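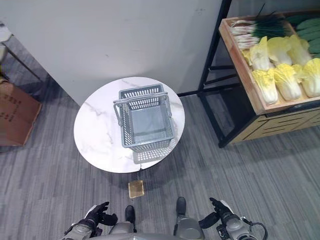 **Will the tablet sleeves be ready for the autumn order?**
The first 700 pieces will be ready in September, and the remaining colours will follow one month later.

## Work done since the last report

The pattern of the Odomier sleeve is now final. We changed the flap two times, as the magnet was too near to the corner and the tablet did not lie flat. Illberg has delivered the waxed cotton in brown and in olive. The brown is good. The olive is a little darker than our sample, and we have asked them for a new piece before we accept the full roll.

Sewing is done at the Petrenko workshop. They have made 16 trial sleeves, and three of these were sent back for loose stitching at the side pocket. The workshop has changed the thread and the next trial is planned for a Tuesday in July.
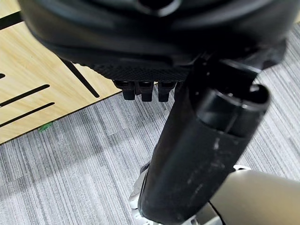 *Close view, July.*

## Costs

The leather for the closing strap became more expensive in spring. We could keep the total inside the grant by ordering the strap and the inner padding together from Revell. Some 6 per cent of the budget for materials is still free, and we would like to use it for a second size, if you agree.

## Open points

- Olive cotton: we wait for the new sample from Illberg.
- Packaging: the cardboard box is still too wide for the letter rate.
- Care leaflet: the English text is ready, the German text needs one more reading.

We will send the next report together with the invoices for the second payment.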